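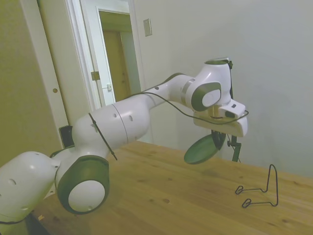
So I finally got myself out to the open day at Flastside, after saying I'd go for the last two years and then finding some reason to stay on the couch. It's a bit of a drive from Holville (40 minutes if you don't miss the turn by the feed store, and I missed the turn). Parking was in the grass. Bring shoes you don't like.

I went in expecting big orange factory machines behind cages, I guess because that's what's always on TV. They had one of those in the main hall, welding nothing in particular, and it drew a big crowd. I gave it maybe five minutes. What I ended up loving was the side rooms, where they were running the housework demos. Dishes! Laundry! All the stuff I'd happily hand over to a robot tomorrow.

The plate one was my favorite. White arm, dark green caps on the joints, and it had a round green plate pinched by the rim in these black fingers, with a little wire plate stand sitting on the table. The job was to get the plate onto the stand. That's it. I do this at home with a phone in my other hand, and I stood there holding my breath like it was the Olympics.

The woman running it told us they had logged 2,839 tries at that one task so far. I asked how many went well and she laughed and said it depended on which month I meant. During the time I was in the room it got 6 goes at it and made 4 of them. One of the misses was so close that a kid near me yelled "put it BACK and try AGAIN" and everybody cracked up.

I had a ton of questions and she was very patient with me. Why a plate? Because it's thin and flat and it swings a little when you hold it from one side, so the arm has to get the tilt right before it lets go. Does it know what a plate is? Kind of a long answer, and I lost the thread halfway through – something about learning from people doing the motion first. I nodded a lot.

Next door was a towel folding setup that they call Drornano, and I'm sorry to say my towels are worse than its towels. It's slow, though. You could make a sandwich.

Lunch was from the Chareonsuk truck out front, and the line was some 80 people deep by noon, so go early or go late. I had the basil chicken and it was worth standing in the sun for. They ran out of iced tea right before me.

They're doing it again in October and I'm dragging my sister along. Entry was free, there's a bathroom by the main hall and another one upstairs with no line at all, and the gift table only takes cash. I got a magnet.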